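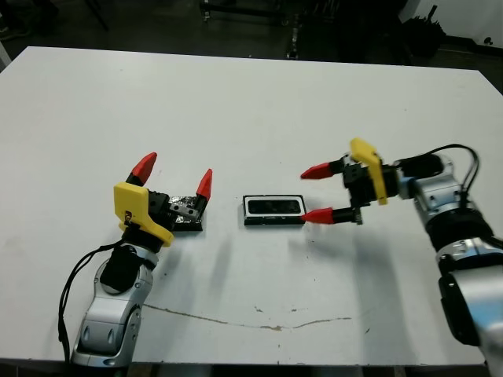
Starley white worktable, matt top

I've had the big Starley in my own workshop since April and I'm still pleased with it! It's a plain white rectangle with a flat, matt top (no fancy edges, no drawers to catch your knees on), and small black parts are so easy to find on it. 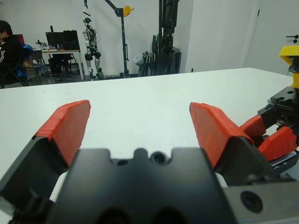
It does mark, mind you, so I give mine a wipe every evening. We've got 3 left at Hameo, 78 cm high, and delivery to Tastska is free if you order 2. Legs come in a separate box.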